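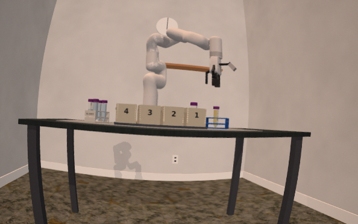 What should a small lab budget for, besides the arm itself, when buying its first robot arm for moving capped tubes between racks?

Budget for the gripper, the fingers, the racks, a stiff table, guarding if your risk assessment calls for it, software seats, a spare of whatever touches the tube, and a lot of somebody's time. The arm is usually the line everyone argues over and seldom the line that hurts. If you have a quote for the arm alone, treat it as a deposit.

Longer version of the question

Posted February 5, 2019

We're a small testing lab and we spend an embarrassing share of the day taking capped tubes out of one rack and putting them in another. I've been asked to produce a one-page budget for automating this, the theory being that a robot will cost less than the sighing.

What I have so far:

Two quotes. One is from Drandent, for an arm, a two-finger gripper and a controller, with everything else listed as "by customer." The other is from Shirima, who want to sell us the whole cell, and whose quote is long enough to need its own shelf. The gap between the two is large enough that my boss assumes one of them is a typo.

Volume is 500 tubes a day on a normal day. Two tube types, same cap diameter, different lengths. Tubes come in racks, go out in racks, and some of them have to be parked in numbered boxes by destination. No decapping, no pipetting, nothing clever. Available bench is 82 inches long and currently holds up a centrifuge, a label printer and a plant.

I've tried the moves out in simulation and they work fine, which has made my boss extremely confident and me slightly less so. In the simulation the racks never move, the table doesn't flex, and no one has stuck a label on crooked.

So:

Is the cheap quote a real option for people who can follow instructions but have never done this, or is "by customer" where the money goes to die?

How much should I hold back for things I haven't thought of? I realize this is a silly question. I still have to put a number in the box.

Is it worth paying for a camera or sensor on the wrist up front, or is that something you add later?

The budget gets locked in July, so I have time to do this properly, by which I mean I have time to put it off.

Answer 1 (marked as accepted)

I've bought two of these setups, one badly. Taking your points in the order they'll cost you.

"By customer" is real money, but it's countable money, and you should sit down and count it before you decide anything. Go through the Drandent quote and write a price next to every item they've left to you. Mounting plate. Table. Fingers shaped for your tubes (the stock ones are flat and meant for nothing in particular). Rack nests, so that a rack lands in the same spot each time someone puts it down in a hurry. Power and air if the gripper wants air. E-stop wiring. Someone to sign the risk assessment. Training for two people, because one of them will leave, and it will be the one who was good at it.

When I did this for our second purchase the cheap quote came out a good bit under the full cell, though nowhere near as far under as it looked on page one. We went with it. I'd do it again, but I had a technician who enjoyed this stuff and a manager who didn't ask for weekly updates. If you lack either, the integrator is earning their markup.

On the wrist sensor: buy it up front if your tubes can be missing, leaning or in the wrong slot, and they can. Adding one later means a new bracket, a new cable run, a different tool weight and a fresh round of teaching every position, and you'll be paying for that in a year when the budget is somebody else's problem. Ask whether the sensor's software is included. Ask again in writing. Ours was a "module."

Check reach on paper with the sensor and the gripper both fitted, and with the tallest tube you own being lifted straight up out of a rack. People measure reach to the flange and forget that the tool hangs down below it. A long tube needs its own length again in clearance before the arm can go sideways. We lost a whole row of rack positions to this and had to call it a design decision.

The bench. 82 inches is plenty of length. Depth and stiffness matter more, and you haven't mentioned either. If you can make a coffee ripple by leaning on that bench, put a new table in the budget. Thin tops on long legs look great and ring like a bell when the arm stops. Also, the centrifuge can't share the table. I'm neutral on the plant.

Contingency: I hold back a fifth of the total including the by-customer items, and I label it "commissioning" so that it doesn't get cut. Every contingency line I've called contingency has been cut.

The simulation is useful for layout and cycle time and I wouldn't buy without one. Take the cycle time it gives you and then go time a person doing the same job, including the person's trips to get more racks. The robot doesn't fetch its own racks. If loading it ties up a human for half the day, you've bought that human a very expensive colleague.

Comment from the asker: I leaned on the bench. It rippled. New table is going in.

Comment: Agree on fingers. We went through three versions before we had a pair that would hold the cap without unscrewing it. Price in at least two sets, plus someone who owns a 3D printer and can be bribed.

Comment: Does the fifth include shipping? Ours came on a pallet that wouldn't fit in the elevator and the stairs were billed separately.

Reply from the answerer: It does not include stairs. I'd like to meet the person who quoted you for stairs.

Answer 2

Get a used one. There are loads of them. We got an Orville off a surplus dealer and it has been fine apart from the controller, which we replaced, and the cable, which came with the replacement controller but was the wrong one. Still cheaper than new I think. Didn't really add it up.

Comment: Please add it up.

Comment: The used route can work, but check you can still get the software license transferred to you. Ask the manufacturer before you pay the dealer. An arm you can't license is a coat rack.

Answer 3

I'll argue the other side a little, as somebody who does the spreadsheets and not the wiring.

Your question treats this as cheap arm versus full cell. There's a third line that belongs on your one page, and it's doing nothing to the arm question and fixing the racks first. At 500 tubes a day with two tube types, a fair amount of your handling may exist only because tubes arrive in one kind of rack and leave in another. If you can get everybody upstream onto one rack, part of the job disappears for the price of some plastic. What's left is also far easier to automate, so nothing is wasted if you still go ahead.

We did that with the Deden racks and then bought the arm the following year. The arm was specified for fewer positions and one nest design, and the integrator's quote came down without anybody having to be charming.

If you do go straight to the robot, split your page into three columns: buy once, buy every year, and people. Buy every year is where I see small labs get caught. Support contract, software renewal, gripper pads, calibration if your quality system wants it. Shirima's long quote probably has some of this buried in it for the first year, so make sure you compare the two offers over the same number of years. Three is reasonable. Five if your finance people like long tables.

For the people column, put in the hours for teaching positions, writing the procedure, validating it, and running the old manual process alongside until everyone trusts the new one. We ran both for two months. During that time the robot saved us a negative amount of labor, and I had to make a chart of it.

I don't agree that contingency should be hidden under another name, but I also work in finance, so you can guess how often I've been told.

Comment from the asker: Three columns it is. I've asked both vendors for three-year numbers. Drandent replied the same day with one line. Shirima have proposed a call to schedule a call.

Comment: Ask both of them who you phone when a tube breaks inside the gripper and what that visit costs. We forgot to.

Comment from the asker: Added. The page is now two pages.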